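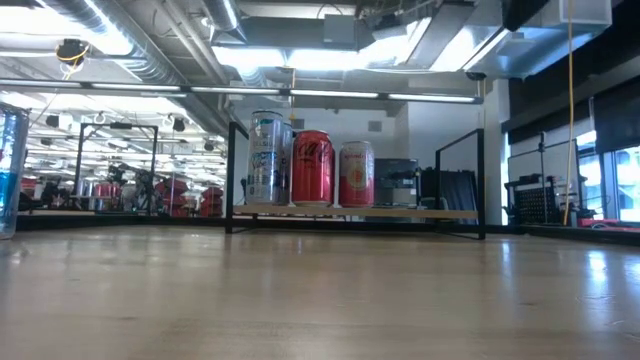
Figure 1. Canned drinks on a shelf rack, including a red Coca-Cola can.

Sugar Labels and Drink Choice in a School Cafeteria
Svyatoslav Didenko
Carnmont High School, Health Science Project, November 2019

1. Question
Do students pick a different drink at lunch when the sugar content is written in large print next to the price? The nutrition label already gives this number in grams, but most people in my class said they do not read it.

2. Method
I surveyed 136 students in the cafeteria line over two weeks. In the first week the price cards were left as they were. In the second week I added the sugar content in teaspoons to each card. Students wrote down what they bought and checked a box if they had noticed the cards. The kitchen did not change the drinks or the prices.

3. Results
In the second week, 61 students checked the box. Of these, 12 wrote that they had bought something with less sugar than usual. Another five wrote that they had switched to water. The rest bought their normal drink.

4. Problems
Students reported their own purchases, so some answers may be wrong. The second week was also colder, and more people bought hot chocolate, which had no card. Ms. Iyengar suggested using sales records from the register next time. I asked for them too late to include them in this report.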